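Home Docs Sets Changelog Contact
2 min read · 3 shares · 0 comments

# Karkley Block Layouts

Karkley is a collection of tabletop layouts made with colored shape blocks on a wooden board. Each record has one photo and one short text file saying which blocks are on the board and where. The Vemetti release has 484 records.

## Blocks

The blocks are foam-like, with a speckled surface, and come in solid colors. Shapes include cubes, triangular prisms and five-pointed stars. A block is named by color and then shape, always in lowercase:

- `blue cube`
- `red star`
- `green star`

Write `triangular prism` in full. Older files from the Liapis release say `wedge`, and 94 of those have not been converted yet.

## Board

The board is light maple and sits on a blue perforated work surface. Two seams run across its width. They are faint, and we use them only as a rough guide when writing positions. The far edge is the top of the layout and the near edge is the bottom.
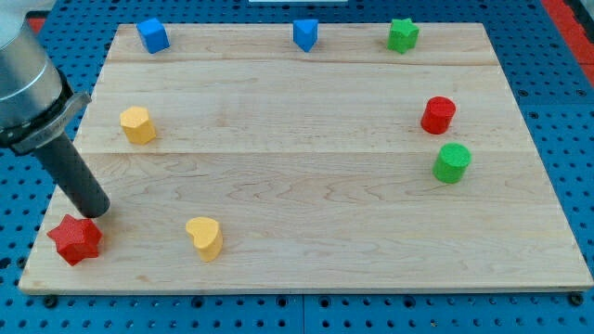
*Perimeter layout, nine blocks, center clear. Blue cube, blue triangular prism and green star along the far edge.*

Layouts are grouped by type. In a `perimeter` layout the blocks stay near the edges of the board. In a `cluster` layout they touch or nearly touch. Anything else goes under `mixed`.

## Text files

One block per line, far edge first, left to right. A tilted cube is still a `cube`; add `turned` after the position if you want to keep that detail. Stars get `upright` or `flat`.

 blue cube, far left, turned
 blue triangular prism, far center
 green star, far right, upright

## Known problems

- Some `cluster` files list a block twice.
- Folder `luscombe` uses near edge first. Reverse the line order before merging.

## Credits

Layouts by Aliki Kalogeropoulos and Tâm Vi. Text files checked by Anas Jaber. Send corrections to Anas with the record number in the subject line.

Last updated Sunday, January 6, 2019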